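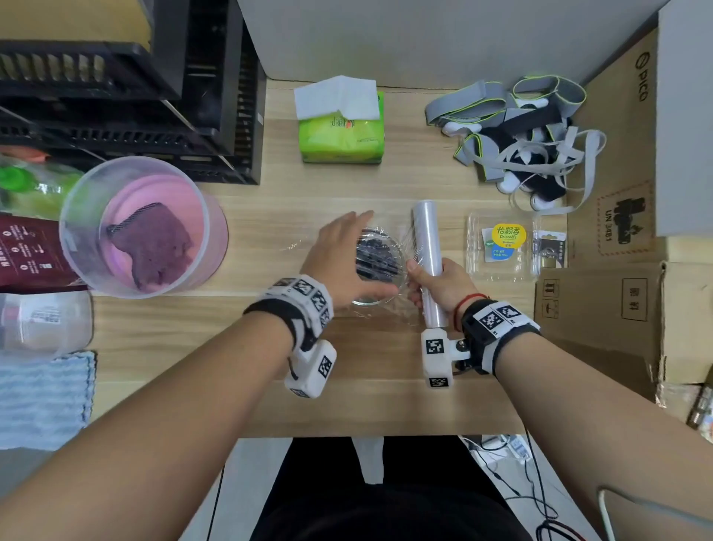 2 min read

I still buy cling film, and I have stopped feeling bad about it.

My sister-in-law, Ustyna Tkachuk, gave me a set of silicone lids in February. They are good lids. They fit the mixing bowls and the big soup pot, and I use them most days. What they don't fit is the small round tub I use for leftover fruit, the kind of thing that ends up on a desk next to the tissues and the mail. For that I pull a sheet off the roll, hold the tub down with one hand and stretch the film over the top with the other. Dark fruit keeps its shape in a tub like that, and I can see what I have without opening anything.

The case against film is well known. It is thin plastic used once, it is hard to recycle, and most homes use more of it than they need. I agree with all of that. Half a lemon can sit cut side down on a saucer. Bread does better in a bag.

But the waste I see in my own kitchen is mostly food. Berries are expensive and they go fast. The clear clamshell from the store has holes in it, and once it is half empty the fruit rolls around and bruises. Moving what is left into something smaller helps, and so does covering it. If I skip that step, I throw out fruit that was grown, picked, chilled and trucked to Clustcombe so I could forget it behind the milk.

A neighbor, Myroslav Moroz, tells me to buy less fruit. He has a point, but he lives alone and shops every day on his walk home. I shop once a week for four people.

So my rule is a small one. If a lid fits, I use the lid. If a plate will sit flat on top, I use the plate. After that I reach for the roll, and I cut the sheet to the size of the tub – a 200-foot roll goes a long way when it isn't wrapped three times around everything. The one in my drawer was bought before the lids came, and it still has plenty left on it.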